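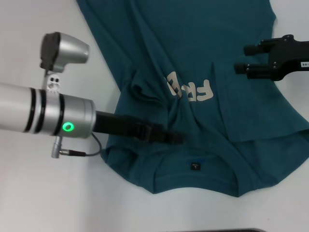 ## May, evening. Tank water, second try

Pump cycling again. With every tap in the house shut, the controller cut in at 5.40 this morning and then again before I had the kettle filled. That points to a leak on the pressure side or a check valve not seating. The toilet cistern got the dye test last night and the bowl was clear this morning, so it's ruled out.

Isolated the house at the ball valve by the laundry wall. Pump kept cycling. Isolated the garden line as well and it still cycled. The loss is therefore between the pump outlet and the tee, or back through the foot valve into the tank.

Pre-charge on the pressure vessel read 147 kPa with the water side drained. Label says 200. Brought it up with the bicycle pump, which took longer than I'd like to write down. Schrader core looks fine, no bubbles with detergent on it. A low pre-charge accounts for short cycles under draw but doesn't account for cycling with nothing open, so I count it as a separate fault.

Rang Mogens Vestergaard after lunch. He fitted the same Gradelar unit out at Stestberg and had the check valve stick on grit after the first heavy rain. His advice was to pull it before buying anything. He also said the Thorlacius housing on the inlet should be on the coarse screen, and mine has had the fine one in it since the day it was installed. Fair point. A fine screen on the suction side starves the pump.
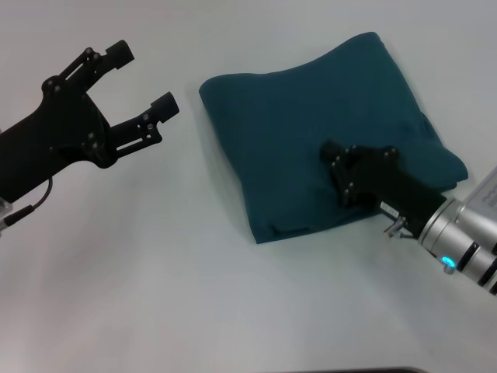 *Teal cloth, folded, on the white table.*

Pulled the check valve at three. Union nut was tight and I used the big multigrips with a rag on the jaws. Poppet had a flake of something grey under one side of the seal, possibly old thread tape. Seal face has a faint groove where it sat. Turned the seal over, greased it with silicone, put it back with the arrow toward the house. Checked the arrow twice.

Primed through the top plug. Lost the plug O-ring in the gravel, found it, cleaned it, refitted it. 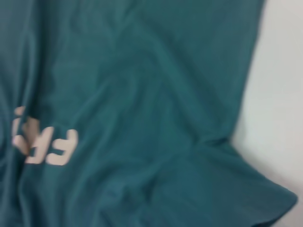
Results with everything shut: pump off at 4.15 pm and no restart by 5. Gauge dropped a hair in the first few minutes and then held. I won't call it fixed until it has been through a night. The groove in the seal may bed in or it may not.

Laundry tap has better flow than it had last week. Kitchen is unchanged, so the aerator there is the next suspect.

To do:

- order seal kit from Vultel, plus a coarse screen for the inlet
- 50 mm clamp for the suction pipe, the present one is rusted through on the underside
- recheck pre-charge in 3 months
- write the cut-in pressure on the controller lid in paint pen, the pencil has rubbed off

10 pm, gauge still holding. Left the garden line off overnight.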